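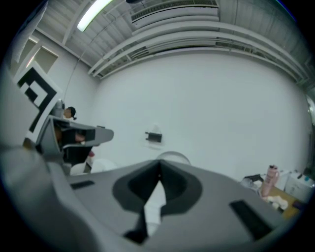 The second gripper with its marker plate at far left, seen over the recess of the first.

Reviews > Handheld tools > Irden Filip gripper pair

Irden Filip gripper pair: setup and upkeep after 3,000 cycles
Reviewed by Ibrahim Adeleke, 19 February 2024

We bought the Filip as a pair for $428, without cameras. I have set up both units, taken one of them apart twice, and put 3,000 open-and-close cycles on each. This review covers that side of it. I have not compared recording quality with other makes.

Assembly took 40 minutes for the first gripper and less for the second. The printed guide is fine until the finger rail, where it shows the screws going in before the spring. Put the spring in first. If you follow the drawing you will have to back everything out again.

The body is matte grey plastic and stays cleaner than I expected. The housing is boxy but the grip is comfortable, and my wrist was fine after a full afternoon. The jaws end in a rounded tip, so they don't catch on cloth. The deep recess is harder to live with. It collects lint, and it is too dark in there to see the lint without a flashlight. I use a soft brush and then a dry swab down each side of the finger strip. Do not use compressed air. It pushed dust under the rail on my first unit and I had to open the housing to get it out.

The marker is the part to watch. It is a square plate with a black-and-white pattern, and Irden supplies it with adhesive tape. The tape held for two weeks in our room and then one corner lifted. Tracking got jumpy before I could see anything wrong. I cleaned off the tape and refitted the plate with Susimetti mounting pads, and it has stayed flat. Wipe the plate with a damp cloth only.

Calibration is done in Planance, which is a separate download. Hold the two grippers at different angles and move slowly. My first runs failed because I rushed them. Run it again any time a marker has been touched.

Wear so far is light. The rail on the first unit started to drag in cycle testing, and a small dab of dry lubricant fixed it. The second has needed nothing. Spare springs come in the box, but spare screws do not, and the ones supplied strip easily. Use a hand driver.

Rating: 4 out of 5. I would buy the pair again, with the pads ordered at the same time.

Contact | Copyright 2024 | Back to top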